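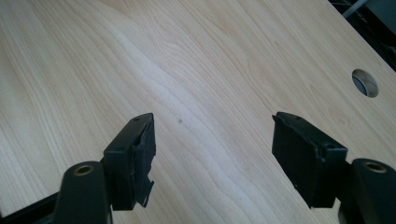
Zevlow Hand-Held Gripper - four months in, and the pads are my only real gripe

I wanted to love this thing without reservations, and I almost do. I bought the Zevlow in April to record pick-and-place demos for a small sorting arm I'm building at home, and for the first few weeks it was a joy. It's light, the trigger is smooth, and the fingers open nice and wide, so you can go from a marker to a coffee mug without changing anything. Setup took me 52 minutes including a sandwich.

Then the left pad started to go. First I noticed the odd drop, always with slick stuff like pill bottles or a glossy box. I blamed my wrist, then I blamed the trigger spring (sorry, trigger spring). It took me way too long to look at the rubbery padding on the inside of the finger, and wow. The edges were torn, the bottom corner was hanging down in a ragged little flap, and there were light flecks where the material had split. The right one looked a lot healthier, so I guess I lean on the left without knowing it!

What bugs me is what it did to my recordings. The flap would catch the edge of a thin object and tip it a little, and the arm I trained on those demos picked up the same tilt. I had about 2,000 grabs saved by then and had to go back and toss a whole bunch of them. The arm also let go of a glass jar over my kitchen tile, and I was in socks. So please, keep people's feet out of the way while you're testing, and don't use anything breakable until you've checked your pads.

Zevlow's manual gives pad care one line: "inspect regularly." Regularly how? I emailed and got a polite reply four days later saying that padding is a wear item and isn't covered. Fine, but then sell it separately! They only offer the complete finger set. I ended up ordering a sheet of Lachance grip rubber and cutting my own strips, which hold okay so far, though the old glue was a pain to scrape off.

Good stuff, to be fair: the brass threaded inserts in the arms are great. I've had screws in and out of mine over and over and nothing has stripped. My old Stevden had bare plastic holes and they were mush in a month.

I'd give it 7 out of 10. If you buy one, look at both pads before every session and run a fingertip along the bottom corners, where mine let go first. I'll update if the new strips start peeling.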